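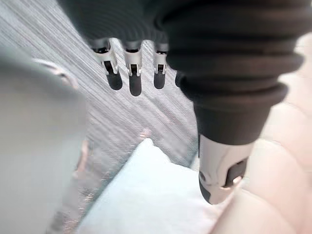 Sindora starts collecting household examples for robot hands

Campbell, 15/12/2021 — The robotics company Sindora has started to gather examples of everyday household work for a learning system, the company informed this week. The work is done in a furnished test apartment in Campbell, and it will continue until the end of January.

The examples are recorded with a humanoid robot which is guided by a human operator. The operator performs a short task through the robot, for example to straighten a cushion or to pick up a blanket, and then the task is repeated from another starting position. Small cameras at the wrists store the view of the fingers and of the things near them.

According to the company, 151 examples were accepted in the first round. The goal for the whole collection is 400. Each operator works for 60 minutes and then must take a break, as the control of the hands demands much concentration.

Soft objects are the main subject of this collection. In an earlier project, the same team worked mostly with boxes and bottles, and the system learned these quite fast. Fabric is more difficult. A cushion changes its form when it is touched, and a blanket almost never lies in the same way two times. For this reason the operators are asked to leave the cloth as it falls and not to arrange it nicely before the next attempt.

The wrist cameras bring their own difficulties. The view is very close, so a part of the picture is often out of focus, and quick arm movements make the floor appear as streaks. The team decided to keep such recordings — a robot at work in a real home will receive the same kind of view. Only examples with missing camera data are removed.
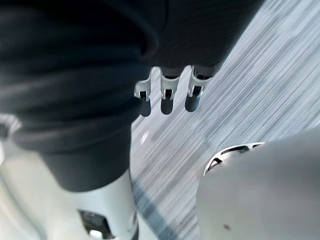

Partner will check the recordings

The checking of the material is given to Davlow, a small data company from Stusau. Its employees watch each recording and mark the moment when the fingers first touch the object, and the moment when they let it go. They also write one sentence which tells what the operator wanted to do. Failed attempts receive a separate label and stay in the collection.

Sindora plans to train the first version of the system when 200 checked examples are ready. The remaining part will be used later, to compare how much the result improves with more material.

The company did not say if the collection will be open to other researchers. A decision about this is expected after the work in the apartment is finished. Until then, short reports on the progress will be published on the project page of Sindora.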